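Pre-purchase safety check: Cimutar two-arm laundry kit
Checked by: Viktória Jakab
Date: October 17, 2018
Site: home trial, washing machine station

Ratings: OK / Fix / Open. Comments go under the line they belong to.

1. Floor and approach
Rating: Fix
Mats have to be taped down or taken up before the arms are powered. The vendor's sheet asks for 96 cm of clear floor on the side where the operator stands. Wrapped goods should be moved out of reach of both arms. Bubble wrap catches on the fingers.

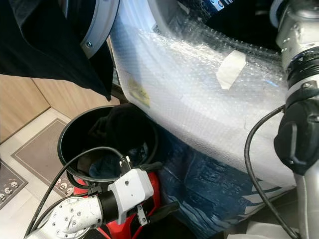 Household Equipment Review Team, Jullico

2. Cables
Rating: Fix
The gripper cable stands up in a loop and passes over the rim of the bin. Kiss, who supply the arms, sell a clip set for this and it should be part of the kit price. Ask for the longer clips. Recheck after 180 cycles.

3. Bin
Rating: OK
Black, round, open top. No sharp edge found on the rim by hand. Keep the fill below the rim.

4. Emergency stop
Rating: OK
Tested from both sides, with each arm moving on its own and then together. Both arms held position. Restart needs the key, as stated in the manual.

5. Grip and pinch points
Rating: Open
Force setting left at the factory value. The manual gives no figure for thick fabric, only for shirts and towels. Brolletti had the same question on their trial and got no written answer.

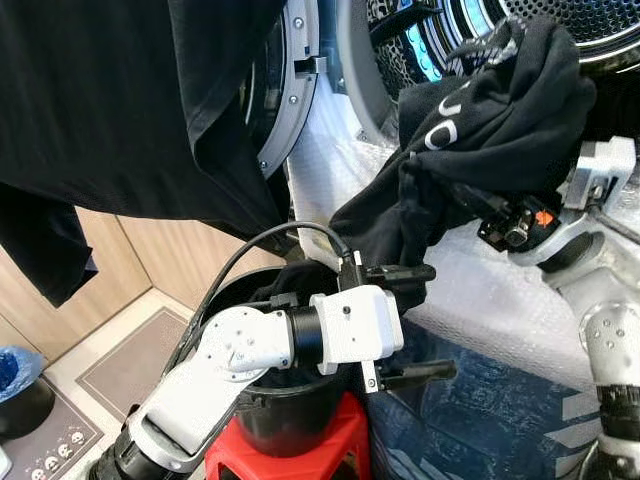 Long items are the ones to watch, as a twisted sleeve or leg can stay in the drum when the rest is out. The operator must not reach in to free it until the stop is pressed. Add this to the card on the wall, in large type.

6. Washer door and drum
Rating: OK
Door fully open before the program starts. Fingers must stay clear of the door latch. Look over the drum rim for scratches once a month and write down any new ones.

7. Bucket support
Rating: Fix
The bucket stands on a red plastic stool. Replace with a fixed stand before sign-off. Cimutar lists one, part 154, not included in the basic kit.

8. Service
Rating: Open
First service is due at 1000 cycles or in January, whichever comes first. Price still to be confirmed in writing.

Result: not passed. Items 1, 2 and 7 to be fixed, 5 and 8 to be answered by the vendor, then recheck.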